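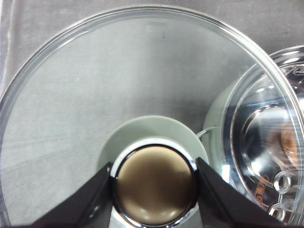

*The little mint pot in the glass dish, on the gray cloth.*

7/30/19

I have been trying to get the top of the dresser under control since February. It is the first thing I see when I wake up, and for months it was covered in hair ties, receipts, coins and small pots of things I put on my face.

The glass dish was my first attempt at fixing it. I bought it at Lamont, the secondhand place in Westivville, for 6 dollars. It's large and round with a thick rim, and I think somebody used to serve fruit salad in it. I washed it and set it aside for a few weeks while I decided whether it was too big. It is a bit big. I kept it anyway.

My rule is that anything small goes in the dish or it goes away. Last weekend I took everything out and went through it. Two lip balms had gone grainy, so they went in the trash. There was a button from a coat I no longer own. I found the back of an earring and spent far too long looking for the front.

The mint-green pot stays. I like the pale green at the bottom with the silver ring and the bronze top, and it's small enough that it doesn't bother me to have it out. I've had other containers that were nicer inside and ugly on the outside, and those all live in the bathroom cabinet now.

I did look at proper organizers. Grirnham has an acrylic one with drawers for 141 dollars, and I read around 100 reviews of it one night when I couldn't sleep. Most people seemed happy. A few said the drawers stick. I closed the page and went to bed, and I haven't gone back to it.

The gray fabric is left over from a curtain I never finished. It creases if you so much as look at it, and you can see every fold through the bottom of the dish. I may iron it. I may also buy a real runner, if Grirkier ever gets the plain ones back in stock. They've been out each time I checked.

Next is the top drawer, where I moved most of what used to be on the dresser. I've opened it twice this week and closed it again both times.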